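Section 3. Planning and Budgeting for a Bin-Picking Cell

This section is intended for departments preparing a purchase request under the Lovside equipment program. It should be read before any vendor is contacted. Installation and commissioning are covered in Section 4, and operator training in Section 5.

3.1 Before You Begin

The requesting department must have the following on hand:

Approved project number
Floor plan of the proposed room, with doors, outlets and air lines marked
List of the items to be handled, with the weight of the heaviest item
Name of the budget holder
Copy of the Wornura planning worksheet, current revision

NOTE: Requests submitted without a floor plan are returned without review.

3.2 Defining the Work

1. Write a one-paragraph statement of the task. State what is to be picked up, where it starts, and where it must be placed.

2. Sort the item list into rigid, soft and see-through items. Enter each group on a separate line of the worksheet. Soft goods and see-through plastics often call for a different gripper or a different camera, and both affect the price.

3. Record the heaviest item, then add the weight of the gripper, its bracket, and every sensor or cable carried at the wrist. The total is the working load. Do not use the weight of the item alone when comparing arms.

4. State whether items will be presented singly, in rows or in a mixed pile. If the answer is not yet known, enter "mixed." Vendors will quote for the harder case, and the quotation can be reduced later.

CAUTION: A change to the item list after the purchase order is issued is treated as a change of scope. The department bears the full cost.

3.3 Selecting the Arm

5. Measure the reach required from the planned mounting point to the farthest inside corner of the farthest bin. Measure to the floor of the bin and include the length of the gripper.

6. Check that the wrist can turn through its working range without touching the bin walls. Deep bins with steep walls reduce the usable area, and items resting against a wall may be out of reach even when the arm is long enough.

7. Obtain at least two written quotations. Each must show the arm, controller, teach pendant, software licenses, freight and warranty as separate lines. A single lump-sum price is not acceptable.

8. Ask each vendor to state the lead time in weeks from receipt of order. Enter the longer figure in the project schedule.
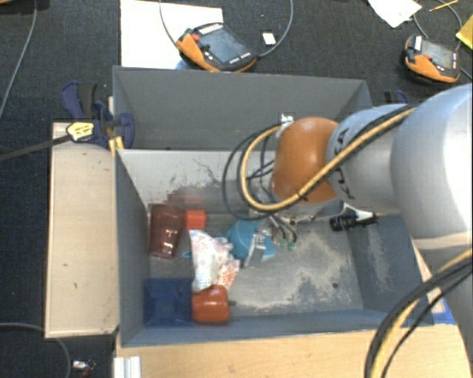 Cable and hose management is the item most often left out of a first budget. It should be entered as its own line, separate from the arm and the gripper, and it should cover hose, signal cable, ties, brackets and one full set of spares. Slack must be allowed at the wrist. On the KUKA arm, the tan-yellow hose crosses the front of the orange joint cover and bends in a wide U-shaped loop to its left, with thin black cables forming a wider loop beside it and a dark tie around the hose. Loops of this size take up room outside the body of the arm, and the clearance drawing must include them. Measure clearance to the outermost cable, with the wrist in its least favorable position.

NOTE: Where the vendor offers a dress package, request the price both with and without it. Departments that make their own routing must still have it inspected under Section 4.

3.4 Bins, Tables and Fixtures

9. Choose the bin before the table. Bin depth sets the mounting height of the arm, and the table is then sized to suit.

10. Budget for replacement bins. Walls and floors are marked by gripper contact in ordinary use, and surface wear may affect camera results. The Wornura worksheet allows one replacement for each bin in service per year.

11. Decide how the bins will be held. Bar clamps are acceptable for trials and short projects. Permanent cells require bolted fixtures, and these should be quoted by the Mwakyusa workshop.

12. Provide a storage place for each teach pendant. A wall hook or shelf bracket is a small expense and should be ordered with the arm. Pendant cables must be long enough to reach the storage place without crossing a walkway.

CAUTION: Clamps must be checked for tightness at the start of each shift. Do not place a clamp handle within the path of the arm.

3.5 Preparing the Budget

13. Enter all costs on the worksheet under the headings below.

Arm and controller
Gripper and wrist equipment
Cables, hoses and fittings
Bins, table and fixtures
Guarding and safety devices
Installation labor
Training
Spare parts
Contingency

14. Set the contingency at 8 percent of the equipment subtotal. Departments buying a first cell may request a higher figure – a written explanation must be attached.

15. Spread service costs over 5 years. Include the annual inspection, software renewals and gripper wear parts.

16. Confirm the payment terms. The standard arrangement is 50 percent on order and 50 percent on acceptance. Any other split must be approved by the budget holder before the order is signed.

NOTE: Training is charged to the department and is not part of the vendor's acceptance payment.

3.6 Used and Shared Equipment

Used arms may be purchased through the Gradetti resale list. The seller must supply operating hours, the service record and the controller software version. A used arm without a matching controller should not be considered, even at a low price.

Departments may also share a cell. In that case, one department is named as the owner on the worksheet and carries the service costs. The others are entered as users, and the booking rules are attached as a separate page.

3.7 Submitting the Request

17. Attach the worksheet, the floor plan, the quotations and the clearance drawing.

18. Send the complete package to the Lovside equipment office by the end of March for the following budget year.

19. Keep a copy of all quotations until the cell has passed acceptance. Prices that expire during review must be renewed by the vendor in writing.

Continue to Section 4, Installation and Commissioning.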